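Berndale Parish Recipe Cards: a README

Hello, and thanks for opening the readme first (hardly anyone does, I never do). This folder holds the typed-up text of 358 handwritten and cut-out recipe cards from Berndale and the villages just over the hill. I typed most of them at my own table with a cup of tea going cold next to me, so please be kind about the typos and do send me the ones you find.

Last updated November 12, 2023

What you get

There's one big spreadsheet, cards.csv, with a row for each card, and a folder called notes with the longer bits that wouldn't fit in a cell. Every row has a title, the ingredients as written, the method as written, a rough decade if I could work one out, and a column called "stains", which started as a bit of fun and has ended up being my favourite. Butter stains mean a recipe got used! The cleanest card in the whole lot is for tongue in aspic.
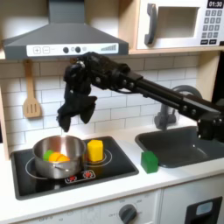 Issue 30

The issue number goes up whenever I put out a new copy of the files, so if yours is lower than that, please fetch a fresh one before you write to me about the gingerbread. The gingerbread was fixed in October. It had said tablespoons of ground cloves where the card said a pinch, and I'm very sorry to everybody who made it.

Where the cards came from

Three lots, more or less. The Jandent box is the biggest and came out of a house clearance, all puddings and chutneys, in a tin with no lid. The Grevier cards are neater, on lined paper, and whoever wrote them had a real thing about suet. Then there's the Lis envelope, which is mostly cuttings with pencil remarks down the side ("too wet", "good for chapel tea", "never again"). I've kept all of those remarks in, in a column of their own, because half the pleasure is there.

How I typed them

I left the spelling as it stood on the card. If it says "rasins" then you get rasins. Ounces stay ounces, and gas marks stay gas marks. I did have a go at adding grams and gave up, partly because so many of the cards say things like "butter the size of an egg" and I couldn't bring myself to put a number on that.
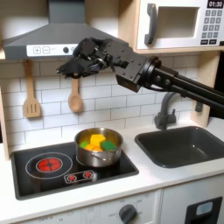
Oven words were a headache too. A "slow oven" on one card seems to be a "cool oven" on another, and there's one that asks for an oven "as for bread, but later", which I take to mean once the heat has started to drop, though I wouldn't swear to it. There's a column called oven_as_written, and next to it oven_guess, and please do treat the second one as a guess. I've tested 53 of the recipes in my own oven, which runs hot at the back, and those rows have a y in the tested column. A y means I made it, and it doesn't mean I liked it.

Things that are missing or wrong

Up to 67 of the cards have a gap somewhere, usually a torn corner or a word I just couldn't read. Those are marked with [?] and nothing else, so you can search for them. Some methods stop dead after "mix" (the writer knew the rest, I suppose!). There are doubles as well, mainly parkin, and I've left every one in, as the amounts are never quite the same.

The decade column is the weakest part of the whole thing. I went by the paper, the handwriting and whether margarine turns up, so don't build anything serious on it. 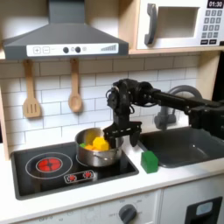 Lis wrote back that the parkin cards ought to be lumped together under one heading, with the different amounts side by side, and that the treacle in the second one is surely a slip for syrup. I've looked at the card again and it does say treacle, as plain as anything, so it stays. The lumping together I'm coming round to, and it'll probably be in the next issue under a new column called family.

Using it

Cook from it, print it, read it out at tea, whatever you like. If you put any of it in a book, please say which box the card came from, and leave the pencil remarks in. Corrections can go in the file called fixes.txt, one to a line, with the card number first.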